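# Sending Us Your Film: Questions We Get a Lot

*Updated December 18, 2025*

Hello, and thanks for stopping by. Most of what follows came out of phone calls and emails to our front desk at Clostwood Film Services, where Ginette Sutherland has been patiently answering the same questions for years and finally asked if we could write some of them down. If you're thinking of having an old feature, a short, or a box of home reels scanned and restored, please read as much or as little of this as you like, and call us about the rest.

## What kinds of film do you take?

We take 8mm, Super 8, 16mm, Super 16 and 35mm, in color or black and white, negative or print. We can also take magnetic sound tracks on 16mm and 35mm, as long as you tell us ahead of time, so we can book the sound room along with the scanner.

We don't take nitrate film. If your reels were made before the early 1950s and they're 35mm, please don't mail them to us or to anybody else until you've talked with someone who knows how to identify the stock. Give Ginette a call and she'll walk you through what to look for on the edge of the film, and she's very good at doing it over the phone (she has had people reading edge codes to her from attics and garages, and once from a parked car).

## My film smells like vinegar. Is it too late?

Probably not! That smell means the acetate base is breaking down, and it won't get better by itself, but plenty of the reels we scan have it to some degree. What matters more to us is how much the film has shrunk. We measure every reel when it comes in, before it goes anywhere near a machine, and if it has shrunk past 2 percent we move it to the slower gate, where the film is carried along by soft rollers and the sprocket holes don't have to do any work.

In the meantime, keep the reel somewhere cool and dry, and keep it away from your other film. Loosen the lid of the can a little if you can. Please don't put it in the kitchen freezer without asking us first -- there's a right way to do that, with two sealed bags and a humidity card, and we'd be glad to explain it.

## Should I clean the reels before I send them?

Please don't, even if they look awful. We know it's tempting to run a cloth along the film, especially the first few feet, which always get the worst of it. A dry cloth drags grit across the emulsion, and those scratches are much harder for us to deal with than the dirt was. Wipe down the outside of the can if you'd like to, and leave what's inside to us.

Every reel gets looked over by hand on the winding bench. Takeshi Aoki does most of our inspection, and he'll repair weak splices, patch torn perforations and put new leader on both ends. After that it goes through the cleaning machine, usually once, and a second time if he isn't happy with it. 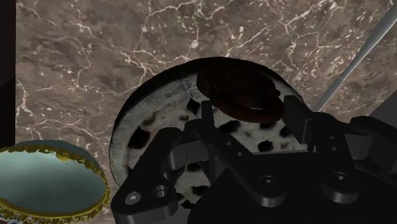
Restoration work starts after the scan, and people often ask us how far we'll go with it. The short answer is that we like to go slowly and check with you as we move along. Dust and small dirt are fairly friendly to the software, because a speck is usually there on one frame of film and gone on the next. Surfaces are where it gets tricky. Suppose your film has a shot of a marble top with a big round stone-like disc lying on it, pale and scuffed on its face with dark blotches all over. A program that has been told to hunt for dark spots and light scratches may see every one of those blotches as damage, and it can do the same with the thin pale veins in the marble, particularly if the camera is moving. So for shots like that we turn the automatic tools way down and have a person go through by hand, comparing neighboring frames. It takes longer, and it's where a good part of the money goes, but you'll still have your marble when we're done.

## What resolution should I ask for?

For 35mm we suggest 4K, and for 16mm we usually suggest 2K, though Super 16 from a good negative can be lovely at 4K if your budget allows it. With 8mm and Super 8 we scan at 2K and think most families are very pleased with that. If you'd like a second opinion on your own reel, we'll scan 200 feet as a test at both sizes and let you compare them at home on your own TV, which tells you a good deal more than looking at numbers on a price sheet.

## Will you change the way my film looks?

We'll grade it, meaning we balance the color and brightness from shot to shot, and we'd love to have you (or the director or camera person, if they can be reached) sit in on that. If there's an old print that shows how it was meant to look, send it along, even if it's faded. Faded prints still tell us a lot about contrast and about which scenes were meant to be darker.

We don't take out the grain. Some customers ask us to, and we'll show you what it looks like if you want, but most folks change their minds once they see the faces go waxy.

## How long does it take?

Scanning alone usually takes two to three weeks. Full restoration depends on the film. *The Ferry to Gullesard*, a 16mm feature we finished this fall, came to us with 1374 separate repairs on the worksheet and kept us busy for 53 working days, not counting the sound. A reel of home movies in decent shape is a much smaller affair.

## Who looks after the sound?

Our friends at Hirano, who are just down the hall from us, handle all the transfers and cleanup for sound. You'll get one bill from us that covers both.

## Can I drop my reels off in person?

Yes, please do! The Bistirberg counter is open weekday mornings, and you can ring the bell at the side door if the front is locked. If you're mailing them, pack each can snugly, put a list of the reels inside the box, and keep a copy of that list at home. We'll email you the day they arrive, and everything comes back to you at the end in new vented cans, along with the old ones if you'd like to keep them.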